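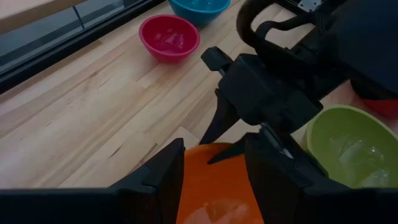

Subject: Re: [fuldale-users] Board loses USB serial port after sleep
List: fuldale-users

Hello all,

Thank you for the fast answers. I reply below to the parts of the message where I have something to add.

> I have the Fuldale board, second revision, with the Nevbridge
> debug adapter on the 10-pin header. When the firmware enters deep
> sleep, the serial port disappears from the host, which I expect.
> But after wake-up it does not come back until I pull the cable.
> Is this the board or the adapter?

In my case it was the board, or more exactly the start-up code which comes with it. I have the same revision and I see the same behavior with the Nevbridge adapter and also without any adapter, with only the USB cable connected. So I think you can leave the adapter out of the search.

> I tried with a longer delay before the USB stack is started
> again. With 100 ms there is no change.

For me 100 ms was also too short. The high-speed oscillator needs time to be stable after deep sleep, and the start-up code does not wait for the ready flag. It only runs an empty loop, and the compiler removes this loop when optimization is on. With a delay of 400 ms the port came back in 11 tries from 12. This is better, but I would not put it in a product. The correct way is to read the ready flag of the oscillator and to start the USB stack only when the flag is set. Please put also a timeout there, otherwise the board hangs without any message if the crystal is bad.

There is a second point which cost me one full evening. Pin 7 of the expansion header is shared with the USB detect line. If you have a sensor board on this header, it can hold the line low during wake-up, and then the host does not see any connection. I used the small Latotham humidity board, and it does exactly this until its own regulator is up. I removed the solder bridge next to the header and connected the sensor to another pin. In the schematic the bridge is drawn open, but on my board it was closed from the factory. Maybe somebody with the first revision can check how it is there.

> Does the Negussie bootloader change something in the clock
> settings? I use it for updates over the air.

Yes, a little. It switches to the internal oscillator before it jumps to the application, and it does not switch back. If your application supposes that the crystal is already running, you get a wrong baud rate on the UART and no USB at all. I set all clock registers again at the beginning of main, also those which should already have the right value.

My patch for the ready flag is about thirty lines. I can send it to the list when I have cleaned the comments, because at the moment half of them are not in English. I have tested only with Linux on the host side. If you use a different system, please write which one, and also if the port returns with the same number or with a new one. On my computer it gets a new number each time and the terminal program must be opened again. I did not find a solution for this part.

Best regards

--
fuldale-users mailing list
To unsubscribe, send an empty message with the subject "unsubscribe"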